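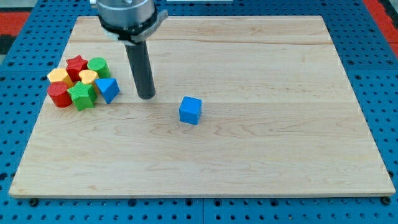 *The pushing board at Pallon, with the blue cube out on its own and the rest of the blocks bunched up to the left of the rod.*

The first thing I'm told when I sit down at the controls is to stop holding my breath. "Everybody does it," says the woman who runs the teaching sessions at Pallon. "You can hear it in the recordings, in a way. The arm goes very slow and stiff and then there's a big lurch, and that's the person breathing out."

I had asked to see how a robot gets shown a job, and I'd pictured a lot of typing. There is some typing, further back in the building, but most of the day on this side of the Dunleavy workshop is spent at a blue pegboard table with a wooden board on it, pushing children's-looking blocks about with a rod. One rod, round at the tip, pointing straight down. It can't pick anything up. It can only nudge. I thought this would be dull and I was there until the lights in the car park came on.

"People expect fingers," she says. "They look at it and say, where's the hand? And I say, try getting a star to go where you want with a stick, and then tell me you wish you had more to think about."

She came to this from teaching, the ordinary sort, ceramics at a further education college, and she says the two jobs are much closer than her old colleagues believe. In both you spend your time showing somebody a movement you can't properly put into words. "With clay I'd put my hands over theirs. You can't tell a person how hard to press. Well, you can tell them, and it doesn't help. They have to feel it go wrong under their fingers while yours are there. When I saw someone take hold of the arm and walk it through a push I thought, oh, I know this, I've done this for years."

There are two ways of doing it at Pallon. In the first you take hold of the arm itself, just above the clamp, and lead it about. The motors go slack enough to let you, and the arm remembers where it's been. In the second you stand back and steer with a handset, and the arm copies you a moment later. The handset software is called Tremito, and it was written in-house after a winter of trying to get on with a games controller.

She's firmly in the handset camp these days, which surprised me given the clay.

"By hand is lovely for the first hour. It's the best way for a new person to find out what the arm can reach and where it doesn't like to go. But you're standing in the way! Your arm's over the board, your sleeve's in the picture, your head's blocking the light. The machine learns from what the cameras saw, and what the cameras saw was your elbow. Then you take the elbow away and it's lost."

And there's the strength problem, she says. When you lead the arm by hand you lean on it without meaning to, and the push comes from your shoulder. The record of where the arm went looks fine. How hard it was going along, and what the block was doing in return, gets muddled up with you.

"With the handset, the only thing touching the block is the thing that's going to be touching the block later on. I find that very reassuring."

So I have a go. The blocks are plain colours, red and yellow and green and blue, in cylinders and stars and a triangular prism and a cube, with a faintly pebbly surface that she likes for the way it doesn't glare under the lamps. My job is typed on a card: *move the blue cube to the green star*. I lower the rod behind the cube. I push. The cube sets off nicely, swings round on its corner, and heads for the far edge of the board with what I can only call confidence.

"Off-centre," she says, very happily. "Go round the other side and bring it back. Don't start again."

The not starting again matters to her more than anything else she tells me that afternoon. When she joined, the habit was to throw away any run with a mistake in it. You'd muff a push, reset the board, and have another try, and what got kept was a tidy pile of perfect goes. The robot trained on those was superb for as long as nothing went wrong.

"And then the cube would turn a little bit and it had no idea. Why would it? It had never been shown a cube in trouble. We'd hidden all of that from it. We'd been embarrassed, I think, we wanted it to see us at our best." She laughs. "Now I want the rescue. If you push it crooked, brilliant, show me how you get it straight. I've got a trainee who's a natural, very smooth, and I've had to ask for worse driving."

They do it on purpose now. In a batch of 12 runs, 3 will begin from somewhere awkward: a block right up against the edge, or the rod put down on the wrong side of the thing it has to move, or everything huddled together so that you can't shift one piece without bothering its neighbours. The huddles are her favourite. I can see why once I've tried one. To get the triangular prism away from a star you have to decide which side to come in from, and whichever you choose, something else starts to creep.

"You watch people's eyes. They stop looking at the block they want and they look at the gap. It takes a new operator about a morning to do that, and you can see it happen, they go quiet. I'd love to know how to teach the gap. I haven't got there. I can only give people a lot of huddles."

I ask whether the robot looks at the gap. She thinks about this for long enough that I start drinking my tea.

"It behaves as if it does. I'm careful with that sort of question, because I get fond of it. What I can say is that after enough huddles it stopped going straight through the middle, and I was so pleased I rang my sister."

How many is enough? Fewer than she'd feared, and it depends a lot on who is driving. The board has 371 kept runs in its current set, from 7 operators, and she says she can tell most of the operators apart by the way the rod comes down. One dabs. One drops it like a lift and then pauses. The one who used to drive a crane sets it down so softly that the people in the back room thought a reading was broken. She's keen to keep all of them in. A set made by one person teaches the arm that person's tics, and she's seen an arm pick up a little sideways wiggle before every push that turned out to be somebody's thumb.

"Mine," she adds. "It was my thumb."

The written instructions get nearly as much of her attention as the driving. Each run is paired with a line saying what was being done, and she won't let people fill it in before they've finished. You drive, you watch it back, and then you say what you did. She keeps a list of the ones that came out well. *Nudge the yellow one away from the red star. Bring the cube round the back.* She likes it when they're a bit loose, the way you'd say it to somebody across a kitchen table.

"If I gave everyone a form we'd get 'translate cube left'. No one has ever said that to another human being. And when it's out working, the person talking to it will be someone on a packing bench who wants the box over there a bit. A bit! I need it to have heard 'a bit'."

The packing bench isn't a figure of speech. Pallon's arms are headed for a job called Wandard, which involves sliding trays of odd-shaped parts into line before they go under a lid, and the blocks are practice for that. There's a second table for the trays across the room, under a sheet while I'm there, and she'd rather talk about the board. She does say that the first time the arm was tried on the trays it did a thing she recognised from the blocks, going round to the far side of a part that had turned and easing it back.

"I know it's a small thing to get excited about. It went round the back! I'd shown it that. I'd shown it that on a cube, on a wet afternoon, after making a mess of it."

She has complaints. The handset has a lag which she's stopped noticing and every visitor notices at once. Looking at the board through a screen flattens it, so new people misjudge how high the rod is and either hover over nothing or come down on top of a block. She'd like to feel some push back through the handset, a bit of weight, anything, and there's a drawer with two attempts at it in pieces. And she thinks sessions should be short. After forty minutes the driving gets lazy in a way the driver can't see, all the pushes start coming from the same side, and she'd sooner send people out for a walk.

I ask what she'd say to somebody starting out with a single arm and a small room. She says get the table solid before you do anything else, and bolt down whatever the work sits on, and don't buy a hand for it until you've spent a month with a stick. Write down who drove. Let your least technical friend have a turn in the first week and watch what they do when it goes wrong.

My own run got kept, by the way. I'd assumed she was being kind, but she played it back for me on the big screen, the cube wandering off and the rod hurrying round after it, a pause, two small pushes and a third too hard, another trip round. It took me far longer than it should have. Underneath, in the box for what I'd done, she'd typed in what I'd said out loud at the time: *get it back over to the star, gently, gently, oh.*

"I might take off the 'oh'," she says. Then she looks at it again, and leaves it, and sets out the blocks for the next one.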